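If your necklaces have spent the winter in one heap at the bottom of a dish, you're in good company, and I promise the afternoon you spend sorting them will be nicer than you expect. Put the kettle on, pick a table with good light, and spread a dark cloth over it so that thin chains and little charms show up well.

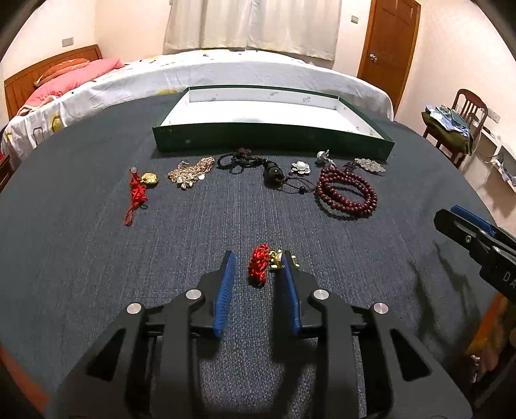

**Clekavbridge, February**

My aunt, Mirta Arancibia, taught me to do this the slow way, and I still do it the slow way! You'll want:

- a dark cloth with a bit of texture, so beads don't roll
- two sewing pins or fine needles
- a little baby oil and a cotton swab
- small zip bags, or a muffin tin
- 24 small cup hooks, if you plan to hang things up afterward

## Sort before you untangle

Lay everything out in one long row and resist picking at the knots just yet (I know, I know). Put cord pieces with cord pieces and metal chains with metal chains. Cord snags on clasps, and the two kinds need different handling anyway. Anything with stones goes at one end, where your sleeve won't catch it.

## Cord and string

Never pull. Push the loose end back toward the knot until it opens up a little, then work a pin into the gap. Decorative knots should stay knotted, of course, so look closely before you start. I once undid a very pretty one that belonged to Ruba Hamdan, and it took me three evenings to tie it again.

## Chains

Open every clasp first. Dab one drop of oil on the tightest spot, lay the bundle flat, and tease it outward from the middle with both pins. Give each knot 10 minutes, then go have a cookie and come back. When the chains are free, wash them in lukewarm water with a drop of dish soap and pat them dry.

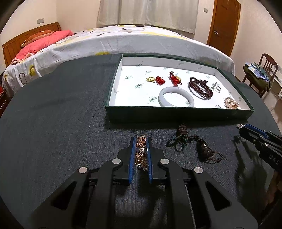

## Keeping them apart

Fasten each clasp before you put a necklace away, and hang the long ones on the cup hooks, one to a hook. Short ones can go in zip bags with the clasp left poking out of the top. I go through mine again every 5 months or so, usually with the radio on and my sister on the phone.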